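Crenshaw to Open Small-Room Rental Program in January

2 min read

CRENSHAW - Tenants looking for a place of their own will have a new option this winter. Grisen, the housing group that manages the former Wultwood school building, will begin renting single rooms there in January. Applications open Saturday at 9 a.m. at the Kenomau Street office.

The building closed as a school several years ago and has been converted in stages. The first stage covers the ground floor and the east wing. Rents start at $800 a month, with heat, water and trash pickup included. Tenants pay for their own internet service.

Leases run month to month after the first 4 months. Grisen said it chose the shorter term after hearing from hospital staff and seasonal workers who could not commit to a full year. 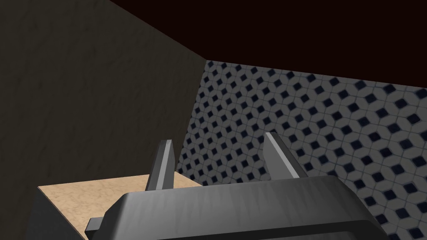 "People kept telling us they were paying for space they didn't use," said Ginette Lévesque, housing director at Grisen. "They wanted a door that locks, a decent kitchen down the hall and a bus stop close by. We have all of that at Wultwood."

Each floor has a shared kitchen and a laundry room. Parking is limited and costs extra. Pets are not allowed during the first stage, though Grisen plans to review that rule in the spring.

Applicants need a photo ID and proof of income. A co-signer is accepted but not required. The office received 954 inquiries after the plan was first announced - far more than the building can hold - and rooms will be assigned by drawing. Those not chosen will stay on the waiting list unless they ask to be removed.

Work on the west wing is expected to take about 2 years.

Application forms are also available by mail from the Grisen office.

Comments

dmarsh61: Is the drawing open to people who already work in Crenshaw but live out of town?

Patty R.: $800 with heat is not bad for around here. Wish they would settle the pet thing now.

wult_alum: Went to school there. Hope they kept the big stairs.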